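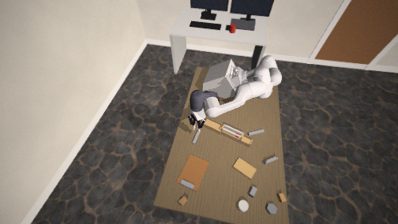 Arm at the far end, parts spread over the table. Bars, blocks, tray, board.

Bench arm for the home shop: what to sort out before you spend

Quick page, more when I get time. Last fixed up 3/17/24.

Set the budget first. Mine was 3000 all in, and all in means the arm, the gripper, the mount, the cables, shipping. Price the arm alone and you'll blow it. The Talis quote looked great till I added the gripper. Fleno came with one in the box but no mount. Ask for one number with everything in it. Get it in writing.

Measure the table. Then measure how far the arm gets with the gripper pointing DOWN, not stretched out flat like the brochure. Big difference. Painter's tape on the bench, mark the line, keep parts inside it.

Save 138 for small stuff. Bolts, clamps, spare fingertips, a tray. I skipped this line the first time and paid for it in July, one hardware store trip after another.

Do a dry layout before you order. Put out the real parts you want moved, long ones and little ones both. Thin bars are harder than blocks. Anything round, plan on a shallow dish or a bit of non-slip liner, the kitchen drawer kind works fine. Leave finger room on both sides of every peice.
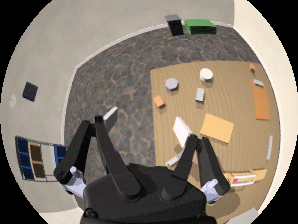
Gripper fingers spread open, tabletop and small parts off to the right.

Check the opening. Widest part you own, add a little, thats your minimum. Write it on a card and take it with you when you shop. Then check the narrowest too, some fingers don't close all the way. Ask the seller.

Rigoberto Cárdenas bought his used from Chávez and says ask for two things: the power supply and the log in. He got neither. Took him 4 weeks to get moving.

Used vs new. Used is OK if the joints turn smooth and somebody still sells the fingers. No fingers, no deal.

Software. Momura wants a yearly fee, so put 2 years of it in the budget and not just the first. If there's a simulator try the whole job in there before paying for anything.

Trays. Long skinny parts want a long skinny tray. Set it where the gripper can come straight down on it, and leave space next to it for the ones you take out. 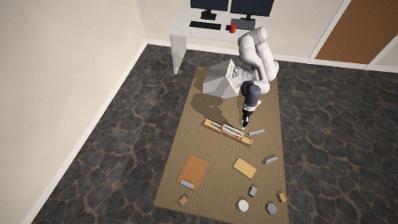
Same goes for height. Arm needs room to fold up over the bench, so look for shelves, lamps, a cabinet door that swings. Measure with the door open.

Power: own outlet, no extension cord run across the floor. And know where the stop button goes before you drill the mount, you want it by your hand and not behind the arm.

Still to add: cable clips, which clamps I like, what to use for cleaning the fingertips.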